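1/ Bon, je sors de la réunion publique sur le réseau de chaleur de Hosmont et il faut que je vous raconte, parce que c'est le dossier énergie le plus réjouissant que j'aie suivi depuis longtemps !

2/ Le principe : récupérer la chaleur perdue de la fonderie Bajwa, celle qui part aujourd'hui dans l'air au bord du canal, et l'envoyer dans les radiateurs du quartier Plorard. 800 logements à terme, plus la piscine et le collège.

3/ Aujourd'hui presque tout Plorard se chauffe au gaz. Vous vous souvenez des factures de l'hiver où les cours ont flambé ? Les gens dans la salle, eux, s'en souviennent très bien. On a beaucoup parlé de ça, du prix, et finalement assez peu de climat.

4/ Faisal Satti, l'ingénieur qui porte le projet à la régie, a passé une bonne demi-heure sur les températures de départ et de retour. Je sais, dit comme ça… mais c'était passionnant. Plus l'eau revient froide, plus on récupère de chaleur à l'usine.

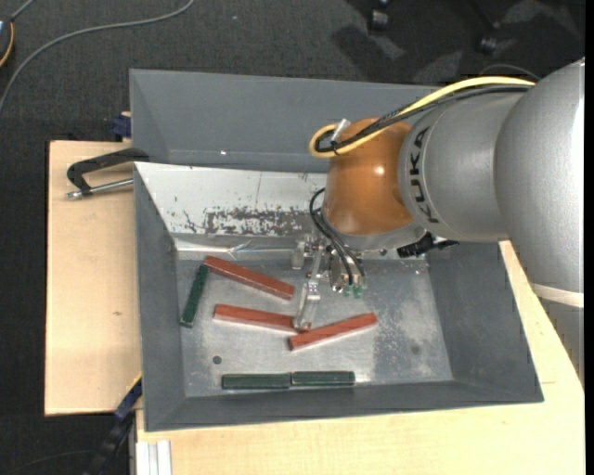
Un bras KUKA au-dessus d'un bac de blocs rouge-brun et vert foncé.

5/ Côté tuyaux : deux kilomètres de tranchée, avec un passage sous la voie ferrée (le morceau délicat, et le plus cher). Les travaux commencent en janvier par la rue du Lavoir, donc pensez à déplacer vos voitures !

6/ Question qui revenait sans arrêt : et si la fonderie ferme ou ralentit ? Réponse : une chaufferie bois en relais, et les vieilles chaudières gaz gardées en secours pour les grands froids. Le contrat prévoit aussi une pénalité si Bajwa livre moins que prévu. J'aurais aimé voir le montant, il n'est pas public.

7/ Daichi Ishida est venu raconter le réseau de Cudstead, en service depuis deux ans. Plus de 295 sous-stations raccordées là-bas, et une première année franchement pénible à cause des réglages dans les immeubles. J'ai adoré qu'il le dise aussi simplement — ça change des diapos où tout va bien.

8/ Ce qui me chiffonne encore : la part fixe de l'abonnement. Pour un petit appartement bien isolé, elle pèse lourd. La régie promet une grille revue avant le vote du conseil, je la publierai ici dès que je l'ai.

9/ Si vous habitez Plorard et que votre copropriété a reçu le courrier de raccordement, écrivez-moi, je cherche à comparer les devis !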